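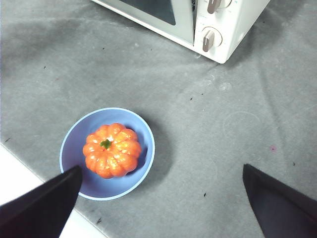

Gyu-bin Song
Director, Geltari

Geltari is an exhibition space for contemporary art on the second floor of the former Pfister printing works. We show painting, sculpture, drawing and video by artists at all stages of their working lives, and we publish a small book with most of our exhibitions. Admission is free.

The gallery opened in February with a show of works on paper by artists from the neighborhood. It was meant to run for a month and stayed up for two. Since then we have put on 27 exhibitions, most of them solo shows. A typical year has four exhibitions in the main room and a few shorter projects in the room next to the stairs, which is used for video and sound.

The building

Pfister printed catalogs, timetables and sheet music here until the presses were moved out. The main room measures 166 square meters and has windows along the north side. We kept the concrete floor and the freight elevator, which still works and takes anything up to the size of an upright piano. The old paper store is now our reading room. It holds 3,308 exhibition catalogs and artists' books, nearly half of them from the library of the Ballard School of Drawing, which gave us its shelves along with the books when it closed. Nothing can be borrowed, but there is a copier and a long table, and you are welcome to stay until closing.

What we show

We do not represent artists and we do not take a commission on sales. If a visitor wants to buy a work, we pass the request to the artist or the artist's gallery. Exhibitions are planned a year to 18 months ahead. I choose the program together with 2 guest curators, who change every other year. Much of it comes out of studio visits, and we try to see an artist's work more than once before we offer a date.

Artists receive a fee, and we pay for transport, framing and installation. The fee is the same for everyone in the main room - it does not depend on how well known the artist is.

Marnudo

Marnudo is our publishing imprint. The books are short, usually with one essay and one conversation, and the artist works with the designer from the start. They are sold at the front desk and by mail. Titles that have gone out of print can be read in the reading room.

Schools and groups

Classes can visit in the mornings before we open to the public. A visit lasts an hour and includes time to draw. Please write at least three weeks ahead and tell us the age of the group.

Proposals

We read every proposal that is sent to us. Please send one PDF with images of recent work and a short text, and leave out originals - we have no way of storing or returning them. Replies can take up to three months.

The entrance is in the courtyard, through the green gate. The freight elevator can be used by visitors on request, just ring the bell marked Geltari.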